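### 3.2 Wear of the inner surface

The bins in this part of the study are grey and rectangular, with tall, flat sides. At the Pettigrew site they stand on wooden tables, and the small parts are put in and taken out many times during one shift. We wanted to know where a bin becomes worn first, and if this can be judged by eye without special tools. The observation period was 90 days and finished in July.
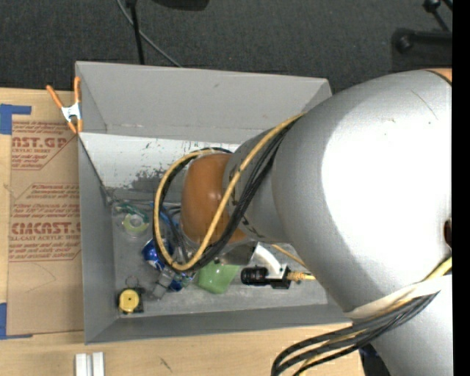 **Figure 3.** Grey bin on a light wooden tabletop. The white inner surface has scratches and dark chips, and the white is missing in an irregular patch.

We gave each bin a grade from zero to three. Grade 1 means only scratches. Grade 2 means scratches together with chips. Grade 3 is given when the white has come off and a grey patch can be seen, as in Figure 3. The walls were graded separately from the inner surface, and small scuffs on a wall were not considered as damage.

Of the bins which passed 2,000 fillings, 59 reached grade 3 before the end of the period. In most of them the patch was near the centre of the inner surface and not in the corners. Our explanation is that the parts are usually dropped in the middle, while the corners are touched mainly during cleaning. The bins at the Zasten site were cleaned less often, therefore we do not compare the two sites directly. The effect of the cleaning is treated in Section 3.3.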